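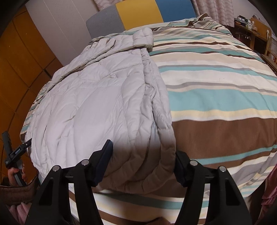

Making beds for a living, one grip at a time

The woman who opens the door to me in Cekville has made 300 beds since April, and she is still keen to talk about them. She works for Ogunleye, a small firm that teaches robots to do household jobs by having people do those jobs first, with a gripper held in the hand. Quilts and duvets are her patch. She asked me to leave her name out, and then talked for two hours without a pause, which suited me very well.

"People think you'd type it in," she says. "Move arm up, close fingers, pull. You could try! But a quilt never lies the same way twice, so what would you type? You show it. You show it again with the quilt in a heap, and again with it hanging off the far side, and you keep going."

The gripper has two fingers and does nothing clever on its own. A camera rides along with it, and everything she does is recorded from the tool's own point of view. She likes that part best. "I can't cheat. If I pinch a corner, the robot could pinch that corner. If I need my other hand to flatten something, well, the robot might not have another hand. So you learn to work like it does."

It took her a fortnight to stop rushing. Her early recordings were thrown out because she moved at the speed of someone late for a bus, and the fingers were a blur whenever they came near the cloth. Now she slows down for the last few centimetres, closes, waits a beat, and lifts. She shows me with a tea towel in the kitchen and I have a go myself. My first three tries catch nothing but air. The fourth gets a fold, and I'm absurdly pleased.

"That's it, you've got the bug," she says. "Everyone pulls that face."

Before Ogunleye she worked at Linau, driving a robot arm by remote control from the next room. She has kind words for it. You see straight away what the arm can and can't reach, she says, and the recording fits the machine exactly, as the machine is the one that did it. But it was slow going, and soft things were the worst. "You've got no feel through a joystick. With the tool in my hand I can tell when the cloth is sliding. I feel it in my wrist before I see it."

The other gain is that she can go to where the beds are. Real bedrooms have wardrobes in awkward places and patterned covers that confuse everything, and she wants as many of them as she can get. The team's store of recordings stands at 2,440, shared between bedding, laundry and kitchen jobs. Some 65 of hers are what she calls rescues, where she lets the quilt slip on purpose and then picks it up again.

"I fought for those," she says. "If you only ever show it going right, what's it meant to do when it goes wrong? It just stands there. A person drops a thing and grabs it again, doesn't even think."

I ask whether the robot can make a bed yet. She laughs and wobbles her hand. On a good day in the test room at Dilton it will take hold of a folded quilt and draw it up towards the pillows. Spreading it evenly is another matter, and corners are a sore point.

"But the first time I watched it slow down just before the cloth, the way I do, I shouted. I really did. I'd never told it to. It had picked that up from me!"

Next on her list are fitted sheets. She is looking forward to it, though she admits she has yet to fold one properly herself.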